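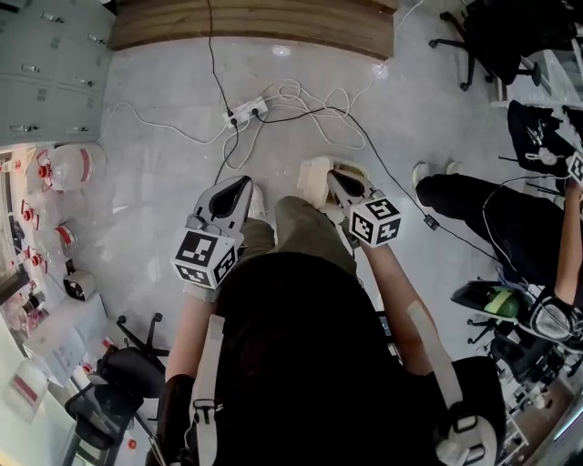 A gripper in each hand, white shoes below.

How do you stop dreading the dark months?

Posted by Irex, 2020-11-01

Hello all, I've been reading on here for ages and never posted, so be gentle with me.

The clocks have gone back and I can feel it starting again. I get this every year. It isn't the cold so much, I can put on a jumper. It's that moment when I look up from whatever I'm doing and the window has gone black and it isn't even teatime, and something in my chest drops like a lift. Then I get cross with myself for being so feeble about it, and then I eat toast. A lot of toast.

I've tried being positive. I bought the candles. I bought a book about how people in snowy countries love winter because they have nice blankets, and I got as far as chapter 3 before I wanted to throw it across the room. I meditate most mornings, and I do try to "allow" the feeling like the teacher on the recording tells me to, but what I mostly do is sit there allowing it with my teeth clenched. My husband says I was muttering the other day.

What gets me is that I'm wishing away a great chunk of my life. If I hate every winter until I drop, that's an awful lot of days spent waiting for other days. I'm 61 and I'd quite like to be in the ones I've got. So has anyone really changed how they feel about it? I don't mean coping, I'm all right at coping. I mean have you stopped fighting it, and how? I'm not keen on lamps as they give me a headache.

Shahzad Tanoli

Oh Irex, I could have written this, right down to the toast!

I was a champion winter hater for 25 years, ever since I moved up here from somewhere a good deal sunnier. I used to count down to the shortest day and then sulk because January still came after it. So I can't tell you I love it now, because I don't, but something did shift and I'll try to say what.

I used to sit down to meditate with a secret bargain going on. I'll accept you, horrible gloomy feeling, and in return you'll clear off. And of course it didn't clear off, and then I was annoyed with the feeling and with the meditation as well. I think that might be your clenched teeth. Mine were in my shoulders. A woman who ran the sitting group I used to go to listened to me moaning about this one evening and asked me whether I'd ever let myself simply dislike November. Just dislike it, out loud, with no plan to improve. I hadn't! I'd been hating it and hating myself for hating it, both together, and the second half was much the heavier of the two.

So what I do now is a bit daft, but here goes. When it gets dark I stop what I'm doing and go and stand at the back door. I don't put the lights on first. I stay there for a few minutes while the garden goes, and I say hello to it, usually in my head unless next door are out. Some days I say "hello, I hate this". The drop in the chest still comes. But I'm there to meet it, if that makes sense, where before it used to jump on me while I was peeling potatoes. I put my hand flat on the place where I feel it and breathe as I normally would, no special breathing. Then I go in and put every lamp on and have my tea.

It took me 2 winters before I noticed any difference, so don't give up on it in a week. And I still have bad days. Last year there was a wet stretch where I didn't go near the back door at all and watched rubbish on the telly in my dressing gown, and I decided that counted too.

About wishing your life away, I know that thought very well and I'd be a little careful with it. It sounds wise, but when I looked at it closely mine was another stick to beat myself with. You can be in a day and not like it. You're still in it.

Oh, and the book with the blankets - I've got it as well. It's holding up the short leg of my desk.

Winwood

Vitamin D and get outside before lunch. Worked for me. Don't overthink it.

Butt

I agree with a lot of what Shahzad says, but I'd want to put in one practical thing, as I've been down the other road.

I spent several winters calling it a spiritual problem and trying to sit my way through it, and in my case it was also just plain depression. I was sleeping up to 12 hours and still tired, I'd stopped ringing people back, and I thought if I could only surrender properly it would lift. It was my sister who marched me to the doctor in the end. I'm not saying that's you, Irex. You sound like you've still got your sense of humour, which I had completely mislaid. But if it gets so that you can't be bothered with the things you do like, please go and talk to somebody. It doesn't mean you've failed at the meditating. I still sit every morning and I find it easier now I'm not asking it to do everything.

The other thing I'd say is find something that only happens in the dark. I sing in a little group that packs up in spring, and I caught myself in August looking forward to it starting again. I never thought I'd look forward to anything with a scarf on. We can't meet at the moment, obviously, so we're doing it down the computer and it sounds like cats in a bin, but I still turn up.

Ralasik

Following this one. Does the back door thing work if you've only got a front door and a bus stop outside it? Asking for myself.

Shahzad Tanoli

Ralasik, I don't see why not! You might want to keep the hello in your head though. A window would do just as well, with the lights off.

Irex

Thank you all so much, I had a little cry at Shahzad's and then laughed at the desk. I tried it just now. I said "I hate this" to the washing line. My chest did its usual thing and I stood there with my hand on it feeling a complete lemon, and then the cat wanted to come in. I'll try again tomorrow. Butt, I've taken in what you said too and I'll keep an eye on it, and I've asked my husband to as well.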